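What changed for us when the packing line started learning from people

I've worked at Comamo for a little under nine years. We sell phone accessories to small shops, and my job is in the back, where returned and overstocked goods get checked, sorted and put back into display stands or boxes. People ask me about the automation at work more than they ask about anything else I do, so I'm going to write down how it has gone so far.

The company signed with Mostiteck last spring. Before that we had one automated thing in the building, a label printer with an arm that slapped the label on. It jammed whenever the air was damp. The plan with Mostiteck was bigger. They wanted a pair of arms that could take a phone case off a table, turn it the right way around and stand it up in a display holder. It sounds like a small job. We do 800 of those on a normal shift between four people, and it's the part of the day most of us would describe as dull.

What I hadn't understood was where the arms would get their know-how. I assumed an engineer would type it in. In the meeting where they explained it, Saron Tufa, who runs our floor, asked who was going to teach the thing, and the man from Mostiteck said, "You are." Two of us would be released from the line for half of each shift to do the same work with hand tools that record the movement. I put my name down, mostly for the chair.
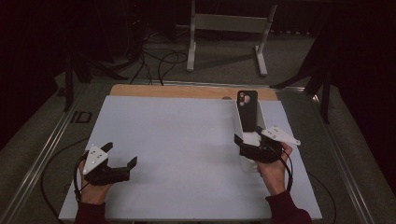 My first two weeks at the table were slow. I had been handling cases with my fingers for years and never once thought about how I did it. With a gripper in each hand you lose most of what you know. You can't feel the edge of the case, and you can't roll it over with your thumb. Getting a black case to sit upright in one of the white stands took me several tries at first, because I kept bringing the gripper in too high and tipping the whole stand. You learn to keep the other hand open and out of the way until it's needed. The white plates with the dots on top are how the system follows each gripper, and you get used to steering them around each other. You also get used to the cables, more or less.

The instructions we were given fit on one page. Pick up the case, don't drag it. Put it down if you lose it and start over. Don't rush. That last one was hard for people who have been timed their whole working lives. At Comamo your rate was always on the board by the door, and now there was a corner of the building where going fast made the work worse. Normunds Pētersons, who was the other one released, had the best rate on the floor and struggled more than I did. He would finish a run and look up as if somebody ought to be timing him.

We had to do 525 runs each before Mostiteck would start training on them. Some were thrown out. I never got a full explanation of which ones or why, and that bothered me more than I expected. If a supervisor rejects a box you packed, you can go and look at the box. When a run was rejected we got a line in a spreadsheet. Saron pushed on this, and now we get a short note with each one, such as "case slipped" or "left tool blocked view." It's a small thing but it made the work feel like work and less like being measured.

Pay was the other matter. Since September the recording shifts have carried a skill allowance. It isn't much. Saron's argument was that if the company was buying something from us besides our hours, it ought to show up on the pay slip, and I think she was right. There was a real disagreement about it in the break room. A couple of people on the line said that those of us at the table were training our own replacements and taking a bonus for it. I didn't have a good answer then and I only have half of one now.

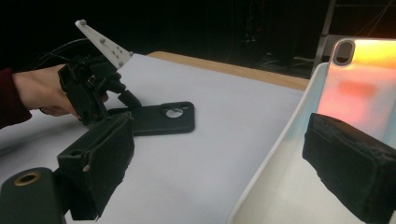 The half answer is this. No one has been let go. The agreement says nobody loses a position to the arms before the end of next year, and I've read it. But two people left over the summer on their own, one to move closer to her parents and one to a job at Lasora, and neither was replaced. That is how it will happen, if it happens. The line will get shorter at the end where people leave. I don't think anyone at the company is being dishonest about it. They just don't bring it up, and I think they should.

As for the arms themselves, they run in the mornings on plain cases only. On the best day so far they placed 385. They're slow and they're steady, and someone has to stand nearby to clear the ones that fall. The person standing nearby is usually one of us from the table, because we can tell from the approach when a placement is going to go wrong. I can see my own habits in it sometimes. There's a little pause before the case goes down that I'm fairly sure is mine. Normunds says it's his.

Clear cases are a separate problem and we're recording those next. So are the wallet kind with a flap, which I don't enjoy doing even with bare hands.

What has changed for me day to day is mostly my body. My wrists used to ache by the afternoon and now it's my shoulders, from holding the tools up. We asked for a lower table and got a higher chair, and that helped some. I also talk less during a shift. On the line you can chat the whole time, but at the table you're concentrating, and I hadn't realized how much of what I liked about the job was the talking. Saron has started rotating a third person in so that nobody does more than three recording shifts a week. I was against it at first, for the allowance. I've come around to it.

If your workplace is about to do something like this, my advice is to ask early who does the recording, what they're paid for it, and whether they get told why a run was rejected. Get the answers on paper. We got ours late, and it took Saron four meetings.

I'm back on the line tomorrow and at the table the day after.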